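Shrinkage on 100% cotton jersey, first wash
Reading time: 2 min

warp_knit_33
Measured a light gray cotton T-shirt before and after one wash at 40 C, tumble dried on medium. Length down 5 percent, chest width unchanged. The mill sheet from Viminetti says 3 percent max in both directions. Is that a finishing fault or my dryer?

tpopline
Dryer, most likely. Jersey relaxes in length under tumbling. Line dry the next one flat and measure again before you write to the mill.

Zdenka Popescu
Disagree. A compacted fabric should hold 3 percent through a medium tumble. If width is stable and length moves, the cloth was stretched on the finishing frame and never relaxed. Ask Viminetti whether the lot was compacted.
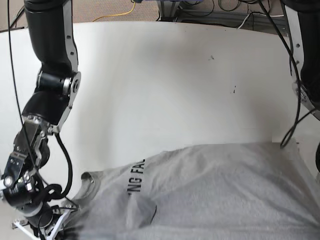
Light gray T-shirt on a white table.

warp_knit_33
Lot number is 1510. The sheet doesn't mention compacting at all.

tpopline
Then the sheet is incomplete and neither of us can say. Which test method does it cite? A line dry figure and a tumble figure are different numbers.

warp_knit_33
None cited. Only "domestic wash."

Zdenka Popescu
That wording covers nothing. Mark three pairs of points on the body, away from the seams, and condition the shirt overnight before each reading. Hem to shoulder measurements pick up seam pucker.

tpopline
Agreed on the marks. I still want a flat dried control from the same lot.

warp_knit_33
Have two unwashed blanks left. One gets tumbled, one dried flat. Will post both sets.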